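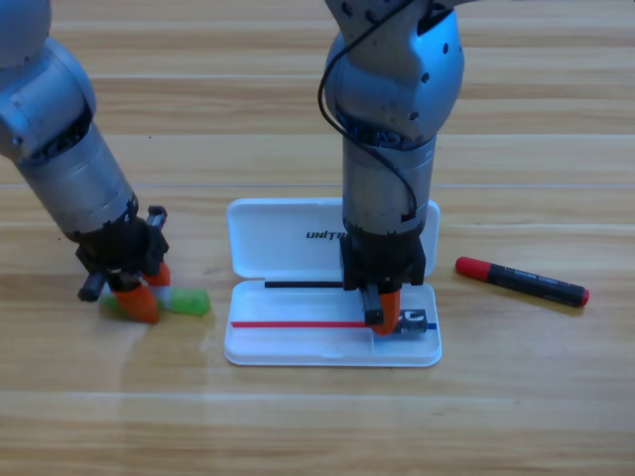

Figura 3. Puesto bimanual durante un episodio de guardado de rotuladores, con el estuche abierto bajo el brazo derecho.

4.2. Las reglas que acabamos escribiendo

Confieso que empecé este proyecto convencida de que un buen protocolo cabía en una hoja. Con dos brazos y unos cuantos rotuladores, ¿qué podía salir mal? Pues bastante, la verdad. De los 3806 episodios que grabamos en Parisau tuvimos que revisar 1523 a mano, y en casi todos el problema era el mismo: dos operadores habían entendido la tarea de forma distinta. Para unos, «guardar» era soltar el rotulador dentro del estuche; para otros, dejarlo paralelo al borde – y claro, luego las etiquetas no casaban.

Así que Ibrahim Akpan y yo nos sentamos una tarde de junio a redactar la guía Sareo, que es la que usamos desde entonces. La primera regla es muy sencilla: el estado inicial se fija antes de mover nada. Tapa del estuche abierta del todo, objetos tumbados sobre la madera o dentro de la bandeja y ninguno apoyado encima de otro. En la figura 3 se ve un puesto con la tapa ya abatida hacia atrás y un rotulador sobre la mesa, a la derecha del estuche.

La segunda regla costó más discusiones. Cada brazo tiene su zona, y si uno está trabajando dentro del estuche, el otro no entra. Amna Mohmand quería permitir el cruce cuando la velocidad fuese baja (y sus razones tenía, porque se gana tiempo), pero preferimos ser estrictos en esta versión. El cruce queda para los ensayos de Hou, con otro límite de fuerza.

La tercera tiene que ver con el descarte. Si se cae un objeto, el episodio no se borra: se marca, se anota el motivo y se conserva aparte. Con este criterio apartamos 287 episodios, que hemos aprovechado después para estudiar los agarres fallidos (véase el apartado 5.1). Antes los tirábamos sin más – ¡qué pena me da ahora! Para el conjunto publicado en Tiveris nos quedamos con 3000 episodios, todos comprobados por una segunda persona distinta de quien manejaba los brazos.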